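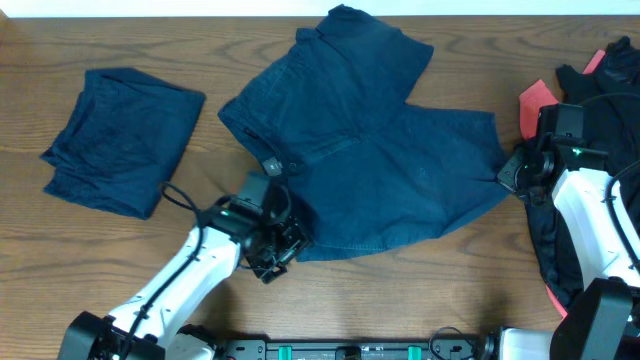
*Left gripper on the shirt hem, right one by the sleeve.*

**Left gripper drops the hem on a two-arm folding cell**

Posted by gillness_bench, Thursday, April 19, 2018

We fold shirts with two small arms on one rail. The right side is fine. The left closes on the hem, starts the lift and lets go, 9 times out of 25 yesterday. The light on the gripper stays green and there's no fault in the log. I raised the grip force to 55 percent and it got no better. What should I check first?

**koskela_tech**

Put the force back where it was. Power down and try to wiggle each finger by hand. If one moves, snug the bracket screws, then redo the zero for that gripper only. Wipe the finger faces too, lint builds up on them. Also look at the cable loop at full reach. If it pulls tight, give it more slack and clip it to the arm again.

**edcombe2**

Same thing on ours. It was the screws. Check them every week.

**rail_and_servo**

Could be your grab point. We moved ours 3 mm further in from the edge and drops went way down. Cotton only, haven't tried other stuff.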